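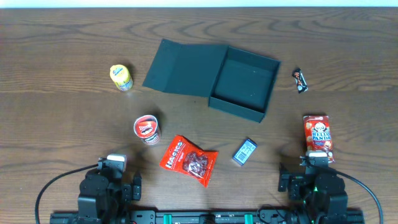
I lost most of August to a fault that came down to one connector, and I want to write it up while I still remember the order things happened in. A few people have asked why the packing posts stopped. The fault is why.

For anyone new here, I have a pair of small servo arms on a rail at home, and I have been trying to get them to pack a gift box. Snacks and candy go on the table in any arrangement, the arms pick them up one at a time and put them in the box. The policy is trained on demonstrations I record myself by moving a pair of leader arms. By the end of July I had 131 demonstrations I was happy with and the thing was packing a full box more often than it failed.

Then the right arm started dropping.

I mean the whole arm, not an item. In the middle of a reach, everything from the shoulder out went limp and fell onto the table. It landed on a carton of cookies and put a corner through the side. I hit the switch, looked it all over, found nothing, powered it up again, and it ran for the rest of the evening without trouble. I wrote "right arm dropped once, check horn screws" in my notebook and went to bed.

That was the first mistake. An arm that lets go under load is a safety matter even at this size. It isn't heavy enough to break a finger, but I lean over that table all the time to reset the items, and I lean over it with my face.

It happened again two days later, and then twice in one night. Each time it was the right arm, and each time it was on a reach toward the far side of the table. The left arm never did it.

What I checked first

Horn screws. All tight. One at the elbow took maybe an eighth of a turn, and I let myself believe that was it for a whole afternoon.

Temperature. The shoulder servo works hardest when the arm is stretched out, so overheating was my favorite theory for a while. The servos shut off their own torque if they get too hot, and a far reach is exactly when you would expect that. I added a temperature read to the control loop and logged it. The shoulder was warm but nowhere near its limit at any of the drops. I also tried starting from cold in the morning and got a drop inside ten minutes, and that ended the theory.

Software. I had changed the action smoothing at the end of July, so I rolled it back. The arm still dropped. I rolled back further, to the version I had used in June, and it still dropped. Then I took the policy out altogether and played back a recorded demonstration, which is only a list of joint positions sent at fixed times. It got through three playbacks and dropped on the fourth. I was glad to see it, because it meant I could stop reading my own code.

The logs

My logging was bad. I was only writing out joint positions and the commanded targets, and when a servo didn't answer, my code quietly reused the last good position. I had done this back in the spring to get past an occasional missed read. What it meant was that in the log, a servo that had lost power looked like a servo standing very still.

I changed it to write every failed read with a timestamp and the servo ID. Then I ran playback for an evening and went to make dinner, with the arms penned in behind a sheet of acrylic.

The file had 2,591 failed reads in it. I had expected a handful.

Nearly all of them were on the right arm, and they were not spread evenly. They came in bursts, and the bursts lined up with the shoulder rotating outward past a certain point. Most bursts were short enough that the arm stayed up, with the motors carrying on toward the last target they had heard. When a burst went on longer, the supply voltage reading on the first servo after the gap came back low. That was the part that mattered. A bad data line alone would give me missed reads. Low voltage meant the power was going too, and on these servos power and data run through the same cable.

The connector

The bus cable for the right arm loops out to the side of the base and back. When I first built it I had left a decent amount of slack. In July I tidied up. I didn't like how the loop got near the table, so I shortened it and put a cable tie at the base end, close to the plug.

With the slack gone, every time the shoulder swung outward the cable pulled on the plug. It didn't pull it out. It tilted it a little in the housing, and over a few weeks one of the crimped contacts had worked backward until it was barely touching. I could see it with a magnifier once I knew which plug to look at. I could also make the fault happen on demand by pushing the cable sideways with a pencil, which after three weeks was a very satisfying thing to do.

The indicator light had not helped me at all. It runs off the board and not off the servos down the chain, so it stayed green through every drop. I had been glancing at it each time and taking it as a sign that power was fine. If you have a light on your arm, find out what it's wired to.

I wrote to Lilian Mwaipopo about it, as she runs a similar pair of arms and has had hers longer than I have had mine. She wrote back the same night: "Check the matching plug on the other arm before you do anything else. You tidied both, didn't you?" I had tidied both. The left one was starting to go the same way. The contact had moved less, I think because the left arm does fewer of the long outward reaches in my setup, but it had moved.

What I changed

New cables on both arms. I ordered six from Bilteck so I would have spares, and threw out the old ones so they couldn't find their way back into the drawer with the good ones.

The slack is back. With the arm at its furthest reach in every direction, the loop should still hang loose. I moved each arm by hand through its whole range with the power off and watched the plug while I did it. I should have done that in July, and it takes two minutes.

The cable is now held at a bracket on the arm and again at the base, with the loop between those two points. The plug itself takes no load. The loop does come closer to the table than I would like, and on the left side I had to move the base clamp over a little to keep it away from the items.

In software, a failed read is now an error. One is logged. Three in a row on the same servo stops both arms, and they hold where they are if they can. I thought about having them fold back to a rest pose, but with a servo missing from the chain I don't trust any planned motion, so they stop. If voltage drops under the threshold on any joint the same thing happens.

There is also a proper stop button now. Before this I used the switch on the power strip, which was behind the table and needed me to reach past the right arm to get to it. That was a poor arrangement and I knew it was when I set it up. The new button cuts servo power and sits on the front edge of the bench by my left hand. It drops the arms when pressed, of course, so my other new rule is that nothing of mine goes under them while they are powered. When I reset the items I turn servo power off first. It adds a few seconds to each episode and I was resentful of it for one evening.

What it did to the data

I would have preferred to skip this part. If the bad reads began in July, then some of my demonstrations were recorded with them, and because of the old code those demonstrations contain stretches where the right shoulder seems to freeze and then jump. I had no log of failed reads from that time, so I searched for runs of perfectly identical positions on a joint that was being told to move. A real servo always jitters by a count or two.

A good part of the July recordings had at least one such run. Some were tiny and I could probably have kept them, but I didn't want to draw that line by eye, so I dropped every recording that had one. It also explained a habit the policy had picked up, a short pause with the right arm partway to the far side of the table. I had assumed I did that myself when demonstrating. I may have done it too, but the pause is a lot less common in the model trained on the cleaned set.

That model is a bit worse overall, for now. It has less to learn from. It is clumsy with the bag, which it tends to pinch too near the middle, and it still likes to set the small bottle down on its side. I'm recording replacements in batches in the evenings.

Where it stands

I ran playback on the new cables for over 1,000 cycles before I let the policy run again, spread across several nights. I got two failed reads in all of that, on different servos, neither one anywhere near the outward swing. Lilian says she sees a stray one now and then too and doesn't chase them. I'm leaving them in the log and will look again if the number climbs.

The dented cookie carton has been retired from the item set. It was starting to open at the seam, and the gripper had learned to hold it by the hole.

Next on the list is the lid. At the moment I leave the box open and close it myself after the last item goes in. I would like the left arm to do it, but that means pushing down on something with the right arm nearby, and I want a few more quiet weeks on these cables first.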